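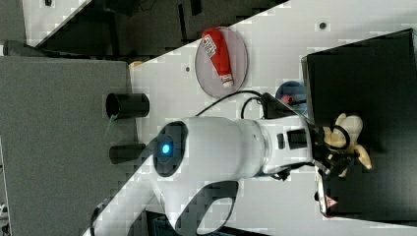

From: Wendy Kershaw
To: Liltell play list
Subject: Re: [liltell] play food, one bin or lots of little ones?
Monday, 9:40 pm

Imogen Oakley wrote:

> Hi everybody, long-time reader, second post I think. We moved the
> daycare into the back half of the house in October and I finally have
> a wall for the play kitchen. Yay! But the food is driving me up that
> same wall. I have it in little baskets, one for fruit, one for
> vegetables, one for "breakfast" and so on, with picture labels that I
> laminated myself on a Sunday night, and by ten in the morning every
> single thing is in the breakfast basket or in the couch.
>
> Do you all sort? Or do you just have one big bin and give up?
>
> Also, does anybody have a fix for the fruit that comes in parts? I have
> a banana you can peel and the peel is never with the banana.
>
> Also also, plates. How many plates does a play kitchen need? Mine
> multiply.
>
> Imogen

Oh Imogen, I laughed so hard at the couch. Ours go in the couch too, and there was a whole month when I could not sit down at nap time without landing on a lemon.

I've been through all of it, the baskets and the labels and even a little hanging shoe thing with pockets (do not do the shoe thing, they climb it), and for a good while now we have been a one bin house. One big, deep, black box, straight sides, no lid, and all the food goes in. Banana, eggs, the bread, the pizza that lost a slice, whatever. It sits on the floor at the end of the play kitchen at pick-up time and I say "food in the box" and they get it, even the really little ones, who never once in their lives cared whether a tomato was a fruit.

I know people on here have strong feelings about black. Tia Horrocks wrote a nice long post a while back about clear bins so the kids can see what's in there, and she's right that you can't see a thing in the bottom of a black one. It's like looking down a well. But what I found is that my kids LIKE that. Light colored food shows up great going over the edge, a banana looks like the brightest thing in the room, and then it's gone. There's some magic to that when you're two. With the clear bin they kept stopping halfway through to take things back out through sheer wanting, and cleanup took forever.

The down side is getting it all out in the morning. I used to fish around on my knees and now I just tip the whole box over onto a blanket. Loud, but over quick. If you have a sleeping baby in the next room, tip it before the baby arrives.

Okay, the size of the opening matters more than anything else, so please get that part right. You want it wide enough that a kid can hold the thing over the hole and let go without aiming. My first bin was tall and narrow and half of it ended up on the floor behind, and then you've got a kid who did the right thing and still gets told to pick it up, and that is how you lose them. Low sides are good for toddlers and deep sides are good for hiding the mess from parents, so you'll have to decide who you're buying it for. I went deep. I put it up against the kitchen so it can't scoot away from them when they lean.

Check whatever box you use for a stray staple or a sharp lip before it goes on the floor. I run my hand all the way around the rim, inside and out, and down into the corners. Do it with boxes you've had for years too, rims get nicked. And I don't use anything that used to hold cleaning stuff or paint, no matter how well it scrubs up.

Now, bananas! My favorite subject! I have owned so many toy bananas.

The peeling kind are wonderful to play with and terrible to own. If yours is the sort where the peel comes off in separate strips, I'd put a dot of sticky hook-and-loop at the bottom end so that the strips stay joined to each other even when they're open. Then it flops around looking half peeled all the time, which bothers some grown-ups, but the kids don't mind a bit and you never lose the peel again. Don't glue it shut. I did that with one and Waldemar Jabłońska's youngest, who was with me two days a week back then, brought it to me every single morning to open, and every morning I had to say no, and I felt like a monster. I ended up cutting it apart with a bread knife after hours.

If you're buying new, pale ones get dingy faster than the strong yellow ones, especially the soft plastic. Warm water, dish soap, an old toothbrush in the creases, and then let them sit out on a towel overnight. Squeeze them first if they're hollow - if water comes out of a seam, that one's done, into the trash with it. I'm strict about that. Anything that squirts gray water does not go back in the box and I don't care how beloved it was. (It was a pear. There were tears. We had a talk.)

The cut-and-stick wooden fruit is a whole other thing and I keep mine separate, so I guess I lied, I have one box and one small bag. The bag hangs on a hook I can reach and they can't, and it comes down when somebody asks for it. Those pieces are heavy enough to hurt when they're thrown, and the halves get mixed up, and you end up with a strawberry that's half an onion. Munarell used to sell a set that I got years ago at the swap in Trurnstead, and I've still got all of it except the knife.

Plates. You asked how many plates and I have a real answer, which is 3 fewer than you have now. I don't know how many you have, it's always true. Mine live on the table instead of in the box, because a plate on a table says "come and serve somebody something" and a plate in a bin says nothing. I keep out one for each kid who's there that day and put the rest up on top of the fridge. When I had them all out, 25 or so counting the ones that came over from my mother's picnic hamper, we just had a game called throw the plates. Get the kind that don't have a hard edge. The see-through tinted ones are pretty on a white table when the sun comes in, but try to find them again once they've slid under something, ugh. I'd get a color that fights with your floor.

And clear the table off before cleanup starts. If there's just one plate and one or two things to eat left sitting on it, even a tired kid can see what's left to do. If there's food and crayons and somebody's sock, they wander off. I go around first and take away everything that isn't food, and then I say the magic words, and I sit down on the floor next to the box and I make a terrible noise every time something lands. They live for the noise. Howard Holroyd told me at the Bramwell get-together that he does a different noise for every food, and I've tried, but I can't keep them straight and they correct me.

On the labels, I wouldn't throw them out, you laminated those on a Sunday night and that counts for something! Stick them up on the wall low down, over by the kitchen, and they turn into a menu. Mine point at the pictures and order. I've been brought a plate with a banana and a fish stick on it more times than I could tell you, and I've eaten every one.

If you do go the one bin way, give it two weeks before you decide. The first few days mine kept getting IN the box. That passes, mostly.

Tia, if you're reading, I'd love to know if you're still on clear bins, and whether you ever fixed the lids. And does anyone have a spare toy egg carton, the kind that really closes? Ours gave out at the hinge and I have a drawer of loose eggs.

Wendy

P.S. Imogen, check the couch again. Down the side, by the arm. There's always one more.

_______________________________________________
Liltell play list
To leave the list, send a blank message with "unsubscribe" in the subject line.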